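From: Mervin Paquette
To: Tiedemann handweaving list
Subject: Re: [weave] honeycomb vs. waffle, and does sett matter that much?

Biljana Vukčević wrote:

> I've been stuck on this for weeks. My waffle towels come off the loom
> looking like plain graph paper and only get any depth after the wash,
> and even then the cells are shallow. I'm using 8/2 cotton at 20 ends
> per inch, five-end point draft. Is it the sett, the yarn or me? Also,
> half the books seem to use "honeycomb" and "waffle" for the same thing
> and I would like to know which one I am failing at.

Biljana, you are failing at neither! You're weaving waffle, and flat on the loom is just how waffle behaves. All those long floats are being held out straight by the tension, and they can't pull in until you let them go. The first time I cut a waffle piece off I nearly cried at how dull it was, and then I put it through a hot wash and a tumble dry and ran around the house showing it to people.

On the names: the British books I learned from call waffle "honeycomb," and the American ones keep "honeycomb" for the cloth with the thick wavy outline yarns going around flat little pockets. Two different structures. If your draft is a point threading with floats in both directions and a square pit in the middle of each repeat, it's waffle, whatever the chapter heading says.

Now the sett, which is the fun part. I did a long sampler last winter on the Jostudis, 1134 ends in all, because I wanted towels afterward and didn't want to waste the warp. I kept the same 8/2 the whole way and re-sleyed twice. At 20 the cells were fine, a bit firm. At 24 they were too packed to move, and the whole cloth came out like a placemat. At 18 they opened up beautifully, but the edges of the towel got wobbly and I had to run the first and last repeats as plain weave. So I don't think your sett is the villain. If you want to play with it, drop to 18 and see.

What made a much bigger difference was the draft. With five ends the floats are short and there isn't much to pull on. Try a longer point, eight shafts if you've got them, and the cells get twice as deep for no extra work at all. And beat square! I know everyone says it, but waffle really shows it. If your picks per inch are lower than your ends per inch you get tall skinny boxes that fold over sideways in the dryer. I keep a strip of card with the repeat marked on it and lay it on the cloth every few inches.

The other thing I've been having a great time with is adding raised bits by hand on a plain ground. You weave a few picks, lay in a soft weft, pull it up in loops over a knitting needle, then beat and go on. It's slow but it's such a nice thing to do in the evening with the radio on. A singles wool is lovely for this. I've been using up the Troleck odds and ends, and the paler colors show the texture best. Dark ones just swallow the shadows.

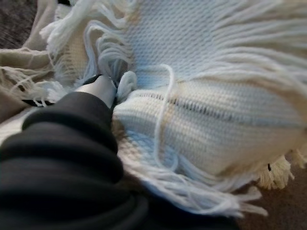
Biljana says off-list that she tried the loops once and they all pulled out in the wash, and asks how anyone gets them to stay. Two tabby picks after every loop row, firmly beaten, and don't skip them when you get impatient (I do, and I'm always sorry). Use a loop weft with a bit of hair to it, too. Mercerized cotton is so slick that it'll slide right back out no matter how you beat. If a piece is going to get heavy use, I also run a thin sewing thread in the same shed as the loops, and it grips them without showing.

For washing waffle, go hotter than you think you should if it's all cotton. Mine shrank from 40 inches on the loom to a hair under 31, so plan for that before you wind. Don't iron it, ever. Give it a good shake, pull the corners square while it's damp, and let the dryer do the rest.

I'll bring the whole sampler on Friday along with the drafts, and anyone who wants to pull it around and look at the back is welcome to. The back of the 18 section is my favorite part of the whole thing. Biljana, please bring the graph paper towels as well, washed and unwashed if you still have one of each. I'd love to count picks with you.

Does anybody have a Rulov reed in 9 dent they'd part with? Mine has a bent wire right in the middle and I'm tired of sleying around it.

Mervin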